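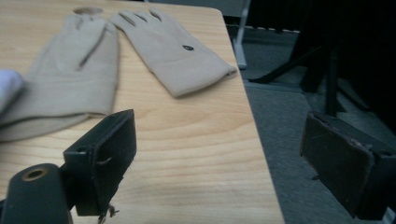

The beige pair, on the table.

From: Votent Allotments list
Subject: Re: [plots] Gloves, again

On a morning in February, a plot holder wrote:

> Whoever has left gloves in the shed, please collect them. There is a
> box of the things and I can't get at the kettle. I propose that
> anything still there at the end of the month goes to the Pirnov Road
> jumble sale. Also, can we please stop buying them in bulk? I remember
> the last time.
>
> Plot 50

I remember the last time too, as I was the one who placed the order. For newer members: De Smet would only give us the trade price on 100 pairs, and we have 90 plots, so it seemed a sound piece of arithmetic. It took no account of the fact that most people here already own hands and have made their own arrangements for them.

I went through the box yesterday evening. Most of it is odd left gloves, which I can only put down to right-handed people taking one off to use their phones – or the other way round, I've lost track. The green rubbery ones have gone stiff and I've binned them. There are some decent leather ones with ESENT written inside the cuff in biro. If that's you, or your dog, they're on the hook behind the door.

The beige pair in the photo is the one I'd like to see go home. They're fabric, they match, and the right one has a small dark button, or some sort of fastener, on the back near the wrist. Somebody paid proper money for those. I've laid them out on the table so they can be seen, and would ask people not to put seed trays on top of them.

As for the jumble sale, I'm in favour, with one change: could we make it the end of next month? Half the list doesn't read its messages until the potatoes go in.

On bulk buying, I have learned my lesson. I will mention, purely for information, that the same supplier now does plant labels in bags of 2,000.

Kettle is back on its shelf.

Plot 12

--
To leave this list, reply with the word "unsubscribe" in the subject line.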